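Projects > Jellow > Path following > Tickets > 871

Ticket 871: Rover treats feathery grass as a wall, stops, sulks
Opened by: Veronica Neagu
Assigned to: Cosmin Ursu
Status: fixed, with a grudge
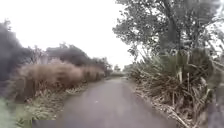
Jellow completed 12 laps of the Vanville loop with the old path model and then, with the new one, refused to finish a single one. Same route, same battery, same speed cap. It drives up to the bend, decides the world has ended, and parks. The log says "no free path" over and over in a tone I have come to take personally.

Steps to reproduce: load the new weights, start at the gate, walk behind it looking patient.

Cosmin: Is it the bend or the light? The new model was trained mostly on sunny clips from the Sadell site.

Veronica: I wondered that too. Replayed the bend with the brightness pushed up and down. It stops either way.

Cosmin: Send me the path masks.

Veronica: Attached. The mask is fine for the near stretch, then shrinks to a thread where the asphalt narrows between the plants. The planner wants a strip as wide as the rover plus a margin, gets a thread, and gives up. I can't really blame it.

Cosmin: Found one cause. The labels. For the old set we marked the path out to the hard edge, guessing under whatever hung over it. For the new set the guide says "mark visible pavement only," so every droopy leaf takes a bite out of the road. I wrote that guide. Moving on.

Veronica: I'll allow you one paragraph of moving on.

Cosmin: Relabeled 1000 frames the old way and retrained overnight. Mask at the bend is wide again in replay. Please try it outside.

Veronica: Tried it. Gets around the bend, then brakes for a clump of dry grass on the next straight. Different log line this time, "obstacle ahead," so progress of a kind. The depth check thinks fluffy means solid.

Cosmin: That's the Munteanu filter. It keeps any depth blob that lasts 2000 milliseconds, and grass has nowhere else to be. I've changed it to ignore blobs that fall outside the path mask.

Veronica: And blobs inside the mask?

Cosmin: Still stops for those. Checked with my own backpack, which it respected.

Veronica: Full lap done on the new weights, then another in the opposite direction. Slow at the bend but it kept rolling. Closing this one. Please fix the label guide before February, and open a separate ticket for the slowing down.

Last updated: 4:40 p.m. by Veronica Neagu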